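Kerham Shirt Press Guide
Section 4: Adding a name and number to a team shirt

Read this section all the way through before you switch the press on. It covers polyester soccer shirts, home or away, in adult and youth sizes. Goalkeeper shirts with padded elbows are covered in Section 5.
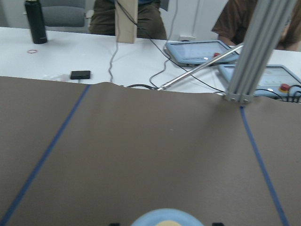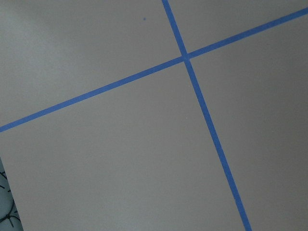
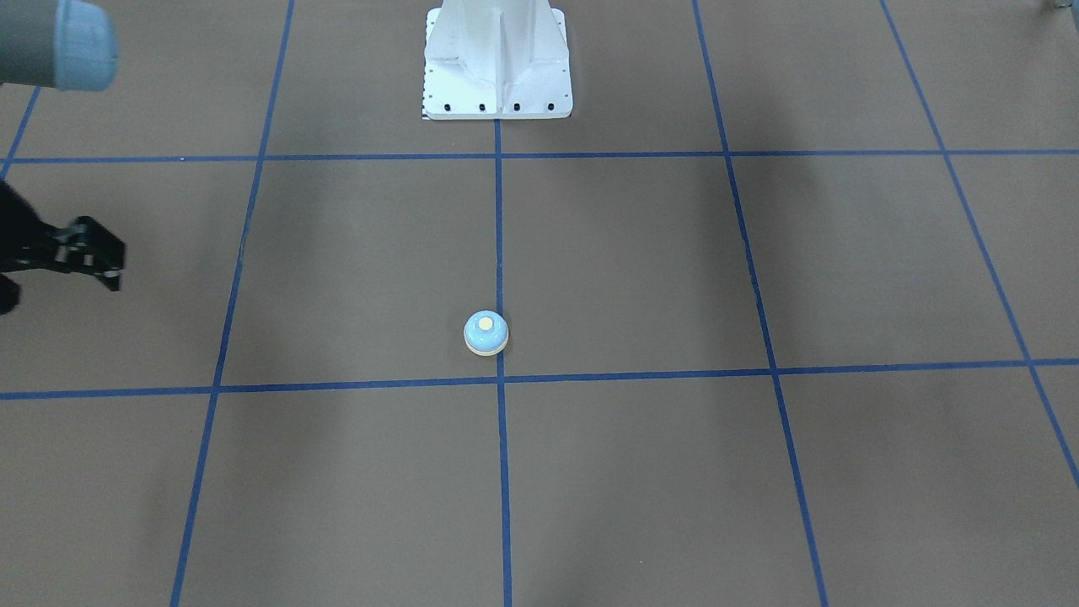

Can I put a name on a shirt that already has a number?
Leave the number where it is and press the name above it, with the cover sheet over both. Keep at least 2 inches between the bottom of the name and the top of the number.

Before you start

Check the spelling against the order slip. Letters can't be moved once they are pressed. Accented letters, such as the one in WIKSTRÖM, come as a single piece and should not be built from two.

Check that the shirt is clean and has not been treated with fabric softener. Softener keeps the glue from holding.

Steps

1. Plug in the press and set the dial to the polyester mark. Wait for the green light.

2. Turn the shirt so the back faces up and slide it over the lower plate. Smooth out the seams. If the collar has a button or a thick label, let it hang off the top edge.

3. Close the press on the bare shirt for 2 seconds, then open it. This takes out creases and moisture.

4. Fold the shirt lengthwise to find the center of the back. Press the fold lightly with your fingers and open the shirt again.

5. Lay out the number first, shiny side up. For two digits, such as 12 or 50, place the gap between them on the center line.

6. Lay out the name. Start with the middle letter and work toward both ends. Long names like CONTRERAS may need the narrow letter set on youth sizes.

7. Put the cover sheet on top and close the press. The timer starts by itself and beeps when it is done.

8. Open the press and let the shirt cool on the plate. Peel the clear film slowly from one corner.

Caution: The upper plate stays hot after the press is switched off. Keep hands and cords away from it.

Caution: Do not press over a sponsor logo or a woven club badge. Both can melt or pucker.

Note: If an edge lifts while you peel, lay the film back down, put the cover sheet on, and press again for half the time.

Note: Serrano letter sets are thicker than the Lilus sets and need one more turn on the pressure knob. Turn it back when you change sets.

Wait a full day before washing. Wash inside out in cold water and hang to dry.

Kerham Team Supply | Contact us | © Kerham. All rights reserved. | Back to top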